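How Robots Learn Their Manners
(and why they need more rules than you do)

Hi again! Last time I told you about robots that sort apples, and a lot of you wrote in with the same question: what stops a robot from bonking somebody? I love this question. It is basically my whole job. I help write and check the safety rules for places where robots and people work near each other, and I have been doing it for 15 years, which is long enough to have strong feelings about yellow tape.

So let's talk about rules. I promise it's more fun than it sounds.

What is a standard, anyway?

You already use standards all day long. If you screw a new light bulb into a lamp, it fits, even though the bulb and the lamp came from different factories. That's because a big group of people once sat down and agreed on the size and shape of the screw part, and wrote it all down. A written-down agreement like that is called a standard.

Robots have standards too. Some say how a robot has to stop. Some say how hard it's allowed to push. Some say what has to be printed in the instruction book (I've read so many instruction books). The people who make robots follow them, and so do the people who set the robots up. The two groups have different homework! A robot arm might be perfectly good all by itself and still be a problem if somebody puts a very sharp tool on the end of it. That's why we check the whole job: the arm, the tool, the thing it's working on, the table, the floor and the people.

Rule one: everybody knows where the stop button is

Most robots that work in shops and labs have a big red button called an emergency stop. You hit it with your whole hand. You don't need to be the boss to press it, and you don't have to ask first. When my friend Kazimiera Grabowska trains new people, she makes every one of them press it on their first morning so they won't feel shy about it later.

After the button gets pressed, the robot has to stay stopped until a person resets it and then tells it to start again. Those are two separate steps. Can you guess why? Imagine you reached in to grab something, and the robot woke up just because somebody popped the button back out. Yikes!

Rule two: slow down near people

Think about your school hallway. You can run on the playground, but in the hallway you walk, because there might be a kindergartner coming around the corner. Robots get the same kind of rule. A robot behind a fence can zip along very fast. A robot with people nearby might have to go slower, or stop when someone gets too close.

At a workshop called Nowicki, where I visited in April, one robot watches the floor with a scanner. Come within a certain distance and it slows way down. Take another step and it stops completely and waits for you to leave. I walked back and forth to test it until Barbara Wysocka, who runs the place, asked if I was finished playing. I was not.

Some robots can also feel a bump. If the arm pushes against something it didn't expect, it stops. That's a great thing to have, but we still measure the bump with a special tool that feels how hard the push is, and we look up whether that's okay for a hand or an arm. Heads and faces get extra-careful rules.
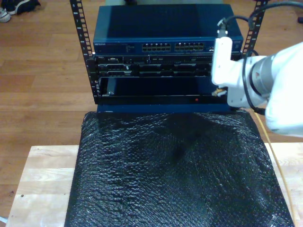
Plugging in a cable is one of my favorite robot jobs to check, and I'll tell you why. It looks so easy! You've probably plugged in a charger without even looking. For a robot it's a really fussy little task. The white arm has a small connector at the tip of its gripper, held out in front of a rack of computer equipment, and look at all those tiny sockets on the blue box at the top, two rows in each block. Now think about how big the arm is next to them. One of the good-practice rules for a job like this is to limit how hard the robot may push. If a plug is a tiny bit crooked, the robot shouldn't shove. It should stop, back up and try again, the same way you would if your key didn't fit the lock.

Then there are the cables, and I get very fussy about these. A moving arm can have cables of its own, and those need enough slack for the arm to stretch and turn without yanking on anything. Too much slack is trouble too, because a big floppy loop can catch on a corner. Before a job starts, a person should move the arm slowly through its whole routine and watch the cables the entire time. I tell people to watch it once for the arm and once for the cables, since your eyes always want to follow the arm.

And don't forget the stuff the robot is working on! Computer equipment runs on electricity, so we ask questions about that as well. Does it need to be switched on for this job? Who is allowed to unplug it? Is there anything the tool shouldn't touch? Those answers get written down before the robot takes a turn.

Rule three: write down what could go wrong

This is the part where I get to use my imagination. It's called a risk assessment, and you could do one for your own bedroom.

First you make a list of everything that could hurt somebody. Then, for each thing, you ask how bad it would be and how likely it is. A stuffed rabbit falling off a shelf: pretty likely, not very bad. A bookcase falling over: not very likely, but very bad! So you'd fix the bookcase first, by fastening it to the wall.

We do just the same with robots. The longest list I ever worked on was for a packing line at a company called Brasten, and it had around 600 things on it. Number 4 on the list was "someone sits on the conveyor to tie their shoe." I thought that one was silly until Aniela Zawadzka told me she had seen it happen.

When we find a problem, there's an order for fixing it. The best fix is to make the danger go away, like swapping a pointy tool for a round one. If we can't do that, we put something in between, like a fence or a cover. Signs and warnings come last. A sign is fine, but people stop noticing signs after a while. (When did you last read the one in your school gym?)

Rule four: the robot doesn't make the rules

Kids ask me whether a robot can decide that a rule is dumb and skip it. For the robots I check, the most important safety parts are kept separate from the clever parts. The clever part may be figuring out where the plug goes or which apple is ripe. The safety part is much simpler. It watches a few things very closely, such as speed and the stop button, and it can shut the movement down whatever the clever part would like to do. I like that the safety part is kind of boring. I want it to do the same thing every single time.

People can't skip the rules, either. If someone wants to change the program, or bolt on a new gripper, or move the robot over to another table, we go back to the list and look again. Yes, even for a small change. Yes, people groan at me.

Try it at home: be a robot safety inspector

You need 3 people, a table, and something light to move, like a sponge.

One person is the robot. The robot can use only one arm, and has to move it slowly. The second person is the operator, who gives orders such as "left," "down," "grab" and "let go." The third person is the inspector and is the only one who isn't busy with the sponge.

Before you start, the inspector picks a stop word. We always use "pickle" at my house. When anybody at all says the stop word, the robot freezes and stays frozen until the inspector says "reset" and then the operator says "start."

Play a round and have the inspector write down anything that might be a problem. Was there a cup of water nearby? Did the robot's elbow swing out at the back? (It almost always does. Elbows are sneaky.) Now change the setup and play again to see if your list gets shorter.

Words from this page

Standard: a written agreement about how to make or do something.
Emergency stop: a button that anyone can press to make a machine stop.
Gripper: the part of a robot that holds things.
Risk assessment: a list of what could go wrong, how bad it would be, how likely it is, and what to do about it.
Slack: the extra bit of cable that lets things move without pulling.

Next time Kenji Baptiste is taking over this page to talk about robots that work underwater, and he says he'll answer questions about squid as well. Send him lots. If you try the sponge game, tell me what your stop word was!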